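Open Day at Zindley: Questions for the Arm Team

Zindley opened its manipulation work to visitors on May 1, 2025, at the Gristport site. The program was short: a table-clearing demonstration in the front room, then questions. I spoke with Rohani Mandagi, who runs the arm group, and with Sorin Onu, who maintains the control software, called Pisex.

The demonstration used folding tables and ordinary tableware.

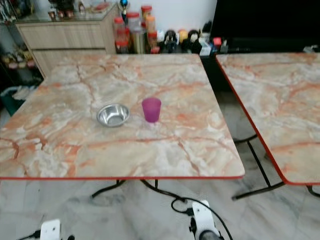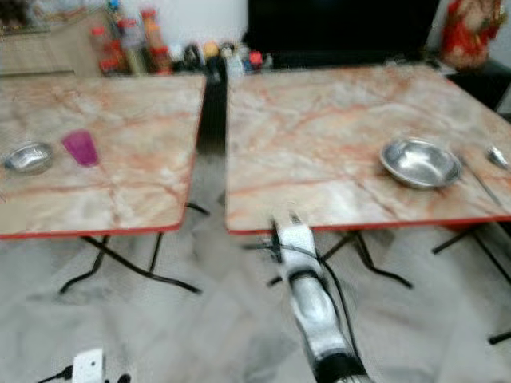
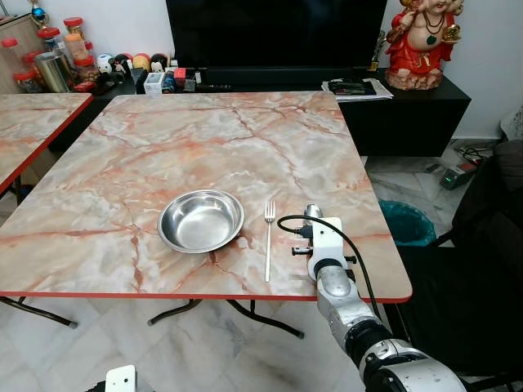
Wrist camera, fingers open over the floor: 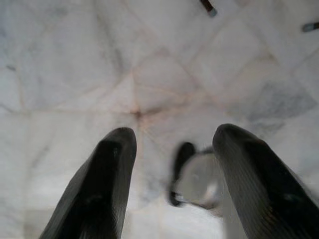
Mandagi began with the choice of objects. "Steel bowls and translucent plastic are hard for a depth sensor," she said. "The bowl gives you reflections of the ceiling, the lamp, the arm itself. The cup gives you the table behind it. If I wanted an easy afternoon I would have brought cardboard boxes."

The group has logged 3967 grasp attempts on household items. Of these, 1014 were on metal tableware, and that subset is the one Mandagi reads every week. She declined to give a success rate. Her reason was that the figure depends on how a partial grasp is scored, and the scoring rule changed in September of last year. Records from before the change have not been rescored.

I asked about forks. A fork lying flat on a hard surface leaves very little clearance for a finger. "You have two options," Onu said. "You slide it to the edge and take it from there, or you press down lightly and let the fingers close under the handle. We use the second. The first one needs a good estimate of where the edge is." The press is limited in software, and the limit is set per table. Folding tables flex, and the controller has to tell the give of the tabletop from contact with the fork.

Patterned surfaces came up next, raised by a visitor from Ait Brahim, a catering supplier. He wanted to know if a veined tabletop confuses the vision system. Onu said that it did in the older release. Thin curved lines were sometimes returned as cable or cutlery. The current release compares two views before it commits to a small object, one from the head and one from the wrist. A vein has no height, so it drops out at that step. The comparison costs roughly 700 milliseconds per object.

"People in the room notice the pause," Mandagi said. "They think it has stopped. I would sooner have the pause than a gripper closing on nothing."

The wrist view has its own limits. Its focus is set for objects near the fingertips, and anything much farther away is soft. Onu does not regard this as a fault. Pisex takes position from the head camera for the approach and hands over to the wrist camera for the last part of the motion. The handover distance is a fixed number in the configuration file. He would like to make it depend on object size, and has a branch for this that is not merged.

Most of the questions from the floor concerned reach. With two tables side by side, an object at the far edge may be visible and still out of range. The planner marks such objects as seen but not reachable and leaves them alone. It does not yet ask for the base to be moved. Mandagi said that base motion is handled by a separate group on a separate schedule, and that she would not give a date for it.

She was more willing to talk about cables. Arm wiring runs on the outside of the links, with slack left at each joint. "It looks untidy," she said. "Internal routing is cleaner, but I can change an external cable in a few minutes, and with internal routing I lose the morning." Strain at the wrist connector remains the most common hardware fault in her log. Second is worn finger surfaces, where the grip on polished steel degrades before any wear shows by eye. Fingers are replaced on a count of cycles - the count is kept in the same log as the grasps.

Onu's last answer was on availability. Pisex is not sold separately and there is no plan to do so. Visitors who want the grasp log format can write to the Gristport office for the specification, but the records themselves stay in house.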